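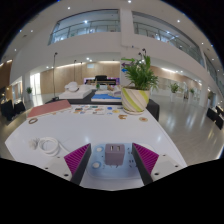 Lobo Home Helper, second look

Posted July 22, 2021

I wrote up the Lobo last November and was not kind to it. Stutness has put out new software since then, and enough of you wrote in asking for another round that I gave in and drove over to the demo day at Bultcombe. What follows is my opinion after an afternoon of standing next to tables. I paid for my own parking and nobody gave me a unit to take home.

The job I cared about was the dull one: a power strip, a charger block, a coiled cord and a tabletop with other stuff on it. Everybody's desk looks like that by Friday. A person puts the charger in the strip without stopping their phone call. If a machine that costs 3000 dollars can't manage it, I don't much care what else is on the feature list.

Stutness lists "plugging and unplugging small appliances" as a standard chore. I have a problem with the word standard. A plug is one of the meanest objects you can give to a two-finger hand. It's small, the faces are slick, and the prongs have to be square to the holes before any pushing starts. People do that last bit by feel. You wiggle, you push, you wiggle again. A machine that goes mostly by sight loses its view at exactly the moment it needs one, when its own fingers are in front of the socket. 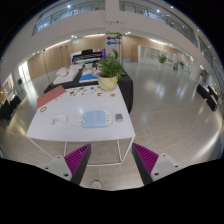

Then there's the strip itself. It weighs very little and it isn't fixed to anything. Push down a bit off center and it can slide, and now the holes are somewhere else. At home I'd hold it with my other hand. The basic Lobo doesn't have another hand. You can buy a second arm for 600 dollars more, and I'd like to see the demo where the two arms cooperate before I'd suggest that to anybody.

I asked about cords and got a long answer with no number in it. A loose coil never lies the same way twice, it snags on things, and it pulls back when you move whatever is on the end. The staff were happy to talk about picking up cups. They were less happy to talk about cords, and I take that as information.

Credit where it's due. The grip pads are a big step up. The old ones were smooth and let go of anything with a shine on it. Ridged pads are the right idea, and I'd pay for a set on their own if Stutness sold them that way (they don't, I asked). The new setup routine is also shorter and the app no longer logs you out in the middle of it, which drove me up the wall last time.

Noise is fine. You could have it running in the next room with the TV on. The base still takes up more floor than I'd give to something that isn't a chair, and the power button is still on the back, down low, where you have to kneel to get to it.

Now the claim on the leaflet: 50 household chores. Go through the list and a lot of them are the same chore with a different object. "Move mug" and "move glass" are counted separately. "Sort desk items" is on there too, with no word on what happens when the desk items are thin and flat. Try picking a sticker off a smooth table with two fingers and no fingernails. I'd want to see that one done on my own desk, by the machine, with the sales staff out of the room.

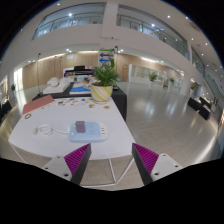
Charger in the strip, Bultcombe demo hall.

A charger standing in a socket is a nice thing to look at, but I have the same questions I had in November. How many tries does it take? Does it still work if the strip is turned sideways, or is a different color, or is down behind the couch where everybody's strip is? What does it do when it misses – stop, try again, or keep pushing until something bends? The leaflet has nothing on any of this. The manual gives it half a page, mostly about calling support.

For comparison, the Stustmont shop arm I reviewed in the spring won't go near a living room and doesn't claim to. You bolt it to a bench, put the parts in a tray where it expects them, and it does one job all day. I recommended that one. A shop can be arranged to suit the machine. My kitchen counter can't, or at least I'm not going to do it.

So who is the Lobo for? If you teach a class or like to tinker, and the price doesn't make you wince, there's a decent arm here with good new pads and software that has stopped falling over. If you want chores done, keep your money for now. Hold out for published success rates on ordinary clutter, and for a return period longer than the current 2 weeks.

Rating: 2 out of 5. It got one last time.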